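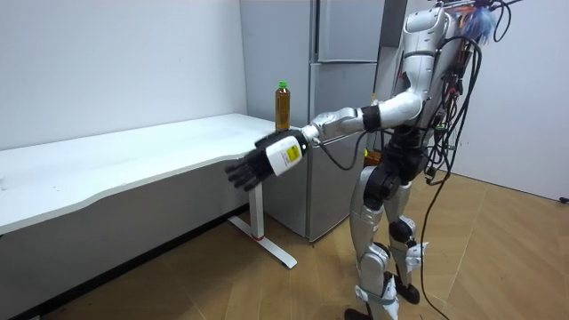

Home News Features Technology Letters Subscribe

Can a machine clear the table yet?

August 11, 2018
By Selorm Osei

Ask people what they want from a robot and most will say the same few things. They want the table cleared, the washing folded and the floor picked up before the hoover goes round. These are jobs a ten-year-old can do, badly, while talking. They are still very hard for a machine.

I spent two days at Doltus, a small firm in Brorholm that tests robots on kitchen work. The test room has a white desk, a tall steel fridge and a wood-pattern floor. The task that week was bottles. The robot had to take hold of one, lift it, and put it down again where it was asked to.

Gholamreza Mahmoudi runs the trials. He used to design packing lines, and he talks about chores the way a packer would, in terms of how often things go wrong.

"In a factory I could get one mistake in 3000 bottles and still have a meeting about it," he says. "At home you have fewer bottles, but they are all different, and somebody has left one on its side."

Bottles are a fair test. A full one is heavy and a nearly empty one tips at a touch. Soft plastic gives when it is squeezed, and a label can slide under the fingers. A person corrects for all this without looking. The robot has to work out where its hand is, where the bottle is, and how hard to press, and an error in any of them can end with tea on the floor.

On my first morning it made eight attempts at one lift and managed three. Mahmoudi wrote the numbers on a pad and moved the desk slightly. After lunch they began again.

Shop floors are further on. At Clodier, a bottling plant an hour up the road, arms have been loading crates since April. They do the same movement all day, with every bottle arriving upright and facing the same way. The plant manager told me that the arms replaced the job people asked to be moved off, and that two fitters now look after them. When a bottle falls over, the line stops and a fitter picks it up.

Taipe, which makes shelving systems for warehouses, has tried to go between the two. Its machines pick mixed goods from bins, slowly, and pass anything awkward to a person. The firm says more than half of what comes through needs no help. The rest is mostly bags.

Legs make the home harder still. A machine on wheels can't manage stairs, and one that walks has to keep its balance while it reaches. Mahmoudi would start with a flat kitchen and a short list of jobs. He thinks loading a dishwasher is some years off, and he won't put a date on folding sheets.

His own kitchen has a kettle, a toaster and a dishwasher that he loads himself.

Last updated: 09:40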